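How to fold white cloths so that they stay square

Kitchen and table cloths, washed and folded
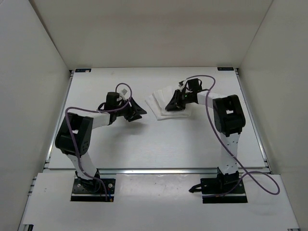
I have folded cloths in the same wrong way for many years. I took two corners, shook the cloth in the air, brought my hands together and hoped for the best. The result was always a small packet where one layer looked out from under the other, and when I put sixteen of them in the cupboard the pile leaned to one side. Last September I decided to learn it properly, and now I write down the method, so that you don't need to make all my mistakes first.

The method is for plain square or rectangular cloths: tea towels, napkins, small table cloths, the muslin squares that people use for babies. It is not for fitted sheets. For those I still have no good answer.

What you need

A flat table with a smooth top, larger than the cloth when it is open. A bed is too soft, the cloth sinks and you cannot see if the edges meet. A dark or coloured table shows the edges of a white cloth better, but a white table also works if you have light from the side. I fold at four in the afternoon, when the window gives me a long shadow along every edge.

You need also clean, dry hands. I mention it for the reason that I once folded a whole wash after peeling beetroot.

An iron is optional. If you use it, iron the cloth open and let it cool completely before you fold. A warm cloth takes every crease that you give it, also the wrong ones.

Before you fold: make the cloth square again

Most cloths are not square any more after washing. The cotton shrinks more in one direction, and the hem pulls the corners inwards. If you fold such a cloth edge to edge, the error becomes bigger with each fold.

Lay the cloth on the table with the hem side up. Hold two opposite corners, diagonally, and pull gently. Then do the same with the two other corners. Look at it. If one diagonal is still longer, pull the short one again. It is easier with a cloth which is a little bit damp. I take mine from the line before they are fully dry, pull them, and leave them flat for the last half hour.

Old cloths will sometimes refuse. I have two from Plilora, a linen and cotton mix, and they will never be square again in this life. In that case choose the straightest edge and let it be your guide for all the folds.

First fold

1. Place the cloth so that the straightest edge is near you, parallel to the edge of the table.

2. Smooth it with the flat of both hands, from the middle to the outside. Don't rub forward and back, it only moves the wrinkle to another place.

3. Take the two far corners, lift them only a little, and bring them towards you. Keep the cloth low. When you lift it high, air comes under and the top layer lands where it wants.

4. Put down the corners one at a time, first left, then right, exactly on the corners beneath. If you put down both together you cannot look at both.

5. Hold the near edge with one hand and smooth with the other towards the fold. Press the fold last.

Second fold

Now turn the cloth a quarter, so that the closed edge is on your left side. Bring the right side over to the left, in the same manner, low and slow. Here comes the most usual mistake: the upper layers slide a finger's width and stay there, and one corner sticks out like a little ear. Don't try to push the ear in. Open the last fold, lay the layers straight, and close again. It takes less time than to repair it from outside, believe me.

Third fold, if you need it

Tea towels get a third fold in my house, napkins not. For the third fold put the thick closed edge outwards, the one that you will see in the cupboard. With thick cotton the inner layers need some space, so I let the top end stop a few millimetres before the edge. It looks wrong on the table but in the pile it is straight.

Common problems

The layers don't lie over each other. Usually the cloth was not square, or it was lifted too high. Go back to the pulling.

The lower edge is straight but the top edge is not. The hem is probably tighter on one side. Put the straight edge to the front of the shelf and forget the other.

The cloth slips on the table. Very smooth tops do this. Put a bath towel underneath, but stretch it well, its wrinkles will come through.

The fold opens again by itself. Starch is too much for daily cloths, in my opinion. I put a heavy book on the finished pile for one night. Mine is an old catalogue with 1,414 pages, and I have not found a better use for it.

Putting them away

Pile the cloths with the closed edges to the front, and turn every second cloth the other way if the folded corners are thicker on one side. I stop at eight in a pile. My shelf boxes are from Cisby and hold two such piles beside each other, with room for a hand between them. New washing goes at the bottom and you take from the top, so all of them get their turn.

If you have only a drawer, make the third fold and stand the cloths upright, fold side up. They need to be packed rather close, otherwise the last ones lie down as soon as you take the first one out.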